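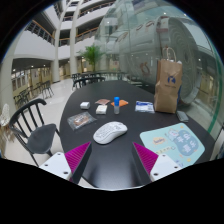
Wartung am Handgreifer: Backen, Platten, Spiel

Der Handgreifer, den Trestel unter dem Namen Mivska führt, ist mechanisch ein einfaches Gerät. Zwei Finger laufen gegeneinander, jeder trägt eine gerippte Backe in Magenta, die auf einer weißen Platte sitzt. Verschleiß tritt fast ausschließlich an zwei Stellen auf: an den Rippen und an der Verschraubung der Platten.

Rafail Gavalas betreut die Geräte bei Trestel seit der ersten Serie. Sein Wartungsintervall liegt bei 600 Griffen, danach kommt der Greifer auf die Werkbank, unabhängig vom Befund. Die Backen werden mit einem fusselfreien Tuch abgewischt — Lösungsmittel sind tabu, sie härten die Rippen aus. Eine Backe mit eingerissener Spitze wird immer paarweise ersetzt.

Plattenwechsel

Vor dem Lösen der Schrauben fährt man die Finger ganz auf. Die neue Platte wird lose angesetzt, ausgerichtet und erst dann über Kreuz angezogen. Gavalas arbeitet mit einem Drehmomentschlüssel von Hellmont und protokolliert jeden Wert. Wer nach Gefühl anzieht, verspannt den Kunststoff, und die Backen stehen hinterher nicht mehr parallel. Zulässig sind am vorderen Ende 2 Zehntelmillimeter Abweichung.

Nach der Montage folgt die Griffprobe an Alltagsgegenständen. Eine Computermaus eignet sich gut: Die Schale ist gewölbt, das Gewicht gering, und bei einem gelochten Gehäuse haben die Rippen weniger Fläche. Sitzt sie mittig zwischen den Backen, stimmt die Ausrichtung. Dreht sie sich beim Schließen weg, steht ein Finger vor. Verpackte Kekse und kleine Flaschen kommen danach an die Reihe, Folie zuletzt.
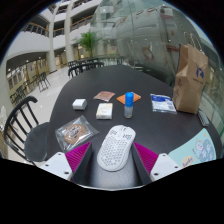 Protokoll und Ersatzteile

Das Prüfblatt umfasst 16 Positionen, die Software Kim übernimmt sie in die Gerätehistorie. Eingetragen werden Öffnungsweite, Anzugsmoment, Zustand der Rippen und das Spiel beider Finger. Der komplette Durchgang dauert 47 Minuten, der größte Teil davon entfällt auf das Ausrichten. Backenpaare lagert Trestel dunkel und liegend. Angebrochene Beutel werden am Mittwoch aussortiert, gleichzeitig geht die Nachbestellung für Schrauben und Platten hinaus.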